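August 2020

Kurzes Update, muss gleich wieder los. Die Eisbar fürs Sommerfest von Flokura ist abgesagt, dafür wollen die jetzt was Kleines: Werbeschild aus Eis, Logo eingefroren, fertig. 39 cm breit. Klingt einfach. Ist es nicht, weil das Logo aus Folie ist und beim Gefrieren hochkommt. Zweimal probiert, zweimal schief.

Angebot von Grovedetti für den Klarblock: 1380 Euro inkl. Lieferung. Uff. Restow wär billiger, liefert aber erst ab Oktober.
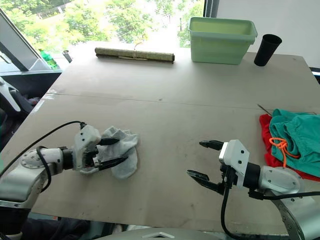

In den Kommentaren kam der Tipp, das Logo in zwei Schichten einzufrieren: erst die untere Hälfte durchfrieren lassen, dann Folie drauf, dünn Wasser drüber und erst danach auffüllen. Wasser vorher abkochen, sonst gibts Blasen.

Danke, probier ich heute Nacht. Truhe steht auf minus 18, kälter will ich nicht, da reisst mir der Block wieder.

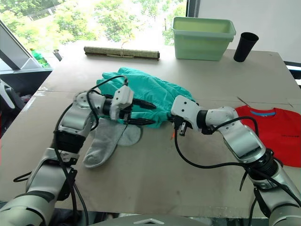
Sockel mit LED kommt von Jeon, der Ablauf fürs Schmelzwasser fehlt aber noch. Schlauch hab ich, Wanne nicht. Und die Farbe vom Licht ist auch noch nicht enschieden, Flokura will grün, ich find weiss schöner. Mal sehn. Fotos vom Schild wenns steht, oder ebne nicht.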